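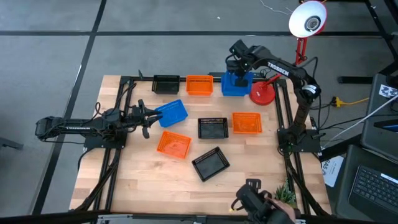 Chapter 4
Open Containers on the Work Surface

4.1 Scope of the chapter

Chapter 3 dealt with containers in storage: shelf depth, stacking height and the labeling of closed boxes. The present chapter deals with small open containers standing on a table or bench while work is going on. The two cases are usually treated together in older manuals, and the result is a set of rules that suits shelves well and tables poorly. A basket on a shelf has a fixed neighbor on each side and a fixed front. A basket on a table can be approached from any side, turned, pushed, lifted out and put back somewhere else.

Three terms are used throughout. The footprint is the area of table covered by the base of the container. The heading is the direction of its long side, measured from the near edge of the table. The station is the place where the container is meant to stand. A container may be on station and off heading, or the reverse, and the two faults should be recorded separately.

Lidded containers are left to Chapter 6. Trays with a rim lower than 1 inch are treated as part of the table surface and are not covered.

4.2 Color as a sorting key

Color is the cheapest key available for a set of containers that share one shape. It can be read at a distance, at an angle, and when the contents hide the floor of the container. It has two limits. The number of colors that can be told apart quickly is small, and the color says nothing until a rule has been written down and posted where the work is done.

The rule may assign a color to a type of content (fasteners in black, fittings in orange), to a stage of work (incoming, checked, rejected), or to a place on the table. Mixing these within one set is a common error. If orange means "checked" on one bench and "fittings" on the next, a container carried between the two carries a wrong message with it.

Dark containers need extra care. The inside of a black basket returns little light, and small dark parts lying in it are easily missed. A pale liner corrects this at low cost. Dark baskets with perforated sides show well against a pale table top even when their contents do not.
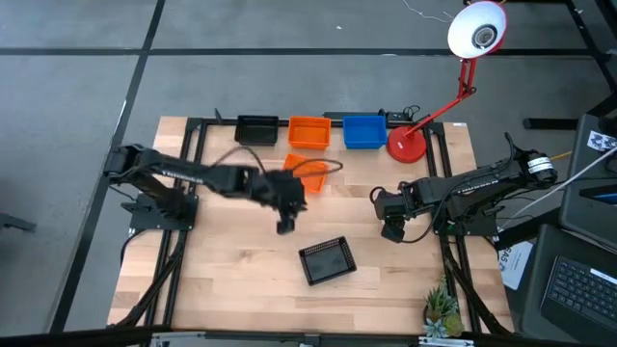

Figure 4.1 Open containers in black, orange and blue. Three stand in a row along the far edge; a second orange bin and a black mesh basket are turned away from the line of the row.

4.3 Rows and loose placement

A row along one edge is the usual starting arrangement. It leaves the middle of the table free, and it gives each container a neighbor against which its heading can be checked by eye. The far edge is preferred for containers that are used seldom, the side edges for those used often. The near edge should be kept clear, as forearms and sleeves cross it constantly.

Containers in the middle of the table are in loose placement. They have no edge to line up with, and their headings drift. In the Clastosley bench trials, 123 containers of the Dravano small pattern were set out square at the start of a shift and left in normal use. By the end of the shift 70 of them were off heading by more than the width of a finger at one corner. The containers that had drifted were mostly those in loose placement – row containers were moved as often but were put back against a reference.

Drift matters for two reasons. A rectangular container turned on the diagonal takes up a wider strip of table than its footprint suggests, and the space between it and its neighbors becomes a wedge into which no second container will fit. It also presents a corner to the hand instead of a side. Lifting by a corner loads the rim unevenly, and a full container lifted this way tends to tip toward the opposite corner. 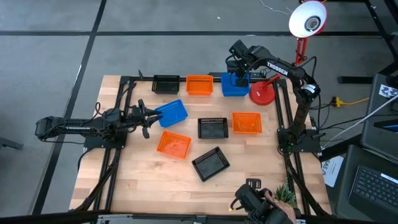 Layout is best recorded in two passes, the first by color and the second by position. The first pass gives the stock on the table and is checked against the posted rule. The second gives the heading of each container and its relation to the edges. Applied to the butcher-block top shown, the first pass gives three black baskets, three orange and two blue. The second gives a far row of black, orange and blue from left to right, a black basket standing squarely near the center, and another black one below it set at a diagonal. An orange basket below and to the left of center is also rotated. A record of this kind takes one or two lines per container and can be made without moving anything.

Where the same table is recorded more than once, the order of entries should be kept the same: far edge first, then the middle, then the near part of the table, and from left to right within each. Readers comparing two sheets will otherwise spend most of their effort matching entries.

4.4 Wall pattern and sight lines

The walls of small baskets may be solid, slotted or mesh. Solid walls hold fine material and hide it. Mesh and slotted walls show the contents from the side and allow dust to fall through, but they will not retain any part smaller than the opening. The opening should be measured across its narrow dimension, and the smallest part to be stored should exceed this in at least two directions. Long thin parts such as pins and cut wire defeat the rule and belong in solid containers.

Sight lines depend on the height of the eye. Seen from standing height, a table of open containers reads almost as a plan, and the floor of each container is visible. From a seated position the view is low, and the near containers cover the far ones.
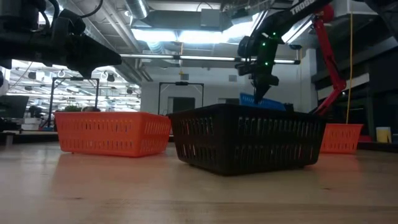

A container of equal height placed directly behind another may show only its upper rim, and at that point color is the only key still working. Labels on the side walls are lost first, then the contents. For seated work the containers should therefore be staggered, with each one in the second line set behind a gap in the first. The gap need not be as wide as the container – half its long side is enough for identification.

The Mirkano layout sheets, on which the exercises at the end of the chapter are based, use staggering for all seated benches. A review of 2,344 retrievals at such benches gave fewer wrong picks per 1,000 than the straight double row, with most of the gain in the second line. The Nikolovski sheets keep the double row and raise the second line on a step. Both methods are worked through in Section 4.6.

4.5 Reserved space

Part of the table must remain free of containers at all times. The reserved space is measured with every container on station, and it should be large enough to set down the largest container in the set on any heading.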